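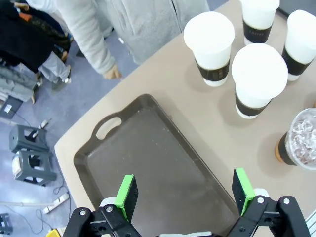 Do you need separate trays for hot cups and iced cups? It is better to have them, and two trays are enough for a small table.

Drinks Table at Matubbar – Photo Gallery

This page shows the drinks table from our open day at Matubbar in January. We served 423 drinks from one table with a beige top. The trays are from Plornov and the cups are from Skendum. They are simple things.

The paper cups are white and have a sleeve around the middle, which is more comfortable for the hand. For iced drinks we prefer a domed lid – it leaves more room for the ice.
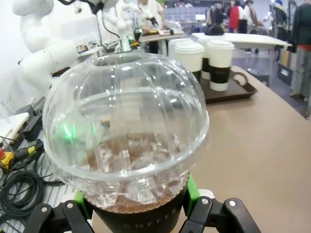
Iced coffee under a clear dome lid, with three white cups on the tray behind.

We filled the ice again every 80 minutes. A bowl on the table saves many walks to the freezer, but it must stand where sleeves do not touch it.
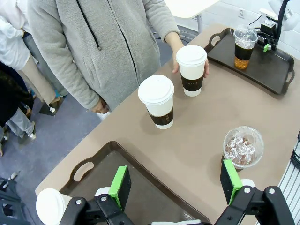
Trays and Lids

Both trays are dark brown with a raised rim and a cutout handle, so they are easy to lift. Please press each lid all the way around before the cup goes on a tray. Four cups on one tray is a comfortable number for carrying through a crowd.
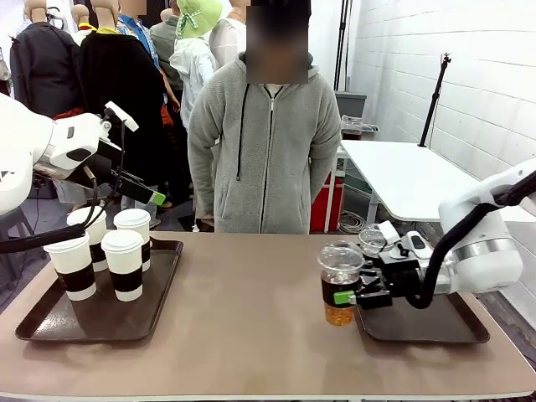 Four cups with white lids on the left tray, iced tea on the right side.

The same trays and cups will be used at Harlow. The list of supplies is kept with the trays.

Page updated March 17, 2021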